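Notebooks > Manipulation bench > Bimanual > April

Print this page | E-mail this page

April, started 9:40 a.m., coffee insufficient

Goal for this entry: find out whether the Wedar relabeling trick does anything on a task it wasn't tuned for. Lurdes Barros thinks it does. I think it makes the loss curve prettier and leaves the arms as confused as before. We have agreed to let the pigs decide.

Recap for whoever opens this page cold. Plain imitation, two arms, one policy. Baseline is the Kelham checkpoint, trained on 200 teleoperated demos of the farm task, in which toy pigs and toy trucks go onto the table shelves. Instructions vary ("trucks on the bottom," "pigs on top," and so on). The relabeled version uses the same demos, chopped at every gripper open or close, with each chunk given its own short sentence. Same network, same number of steps, same learning rate. If anyone changed the learning rate again, please write it down this time.

The known trouble with the baseline is arm choice. With an object near the middle of the mat, both arms start for it, both notice, both stop. Then they do it again. It is very polite and gets nothing onto a shelf. Relabeling is supposed to help by putting the arm's name in the sentence, so the policy commits to left or right before it moves.

Start layout: trucks in a row in the middle, pigs in a row in front of them, shelf clear. I know a row is an easy layout. Scattered comes next, once I trust the scoring.

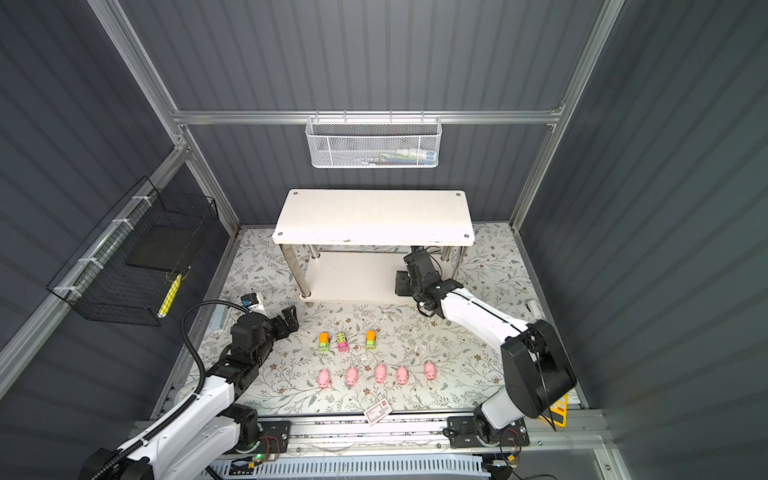 Why score each object separately when the episode already has a pass or fail?

Episode pass/fail throws away nearly everything on a task this long. A run that shelves every truck and fumbles the last pig gets the same zero as a run that waves at the wall until timeout. Per-object scoring lets us tell those apart, and lets us log which arm did the grasp, which is the thing we claim to be changing.

Results, morning block. 22 episodes per checkpoint, alternating, so that any drift in the bench hits both equally. Baseline finished 2 full episodes. Relabeled finished 3. Lurdes wanted to call that a fifty percent improvement, and I have asked her to put it in writing so I can frame it.

The per-object logs are more interesting, annoyingly. The double-start in the middle mostly went away in the relabeled runs. The sentence says "left arm," the left arm goes, the right arm holds still. What replaced it is a new failure at the table: the policy gets a pig as far as the lower shelf and clips a leg on the way in. The baseline hardly ever did this, mainly on account of hardly ever getting there. So we can't say the relabeling made shelf entry worse. We can say it gave shelf entry many more chances to be bad.

Trucks are better than pigs under both checkpoints. My guess is that a truck offers flat sides and a pig offers only pig. Cunha's old grasp notes say the same about rounded objects, at greater length.

2:15 p.m. Reran part of the block with the arm names swapped in the prompt, to check that the policy reads them. It does, for the trucks. For the pigs at either end of the row it ignores the sentence and uses the near arm anyway. Sensible of it, bad for my argument. Could be reach, could be that the demos never show the far arm taking an end pig. Need to grep the demos before I say anything out loud at group meeting.

Also checked: exporting with the Plernum script drops the chunk sentences unless you pass the long flag. Lost most of an hour to that. The script prints "done" either way.

To do:
- count arm-by-position in the demos
- collect more shelf entries, lower shelf especially, slow approach
- scattered layout, both checkpoints, same alternating order
- third checkpoint with chunks but no arm names, so we know which half of the trick is working

Lurdes would like it recorded that she was right about the double-start. Recorded. Scattered layout goes on after the demo count, provided the count doesn't ruin it.

Contact the bench list | © Manipulation bench notebooks | Back to top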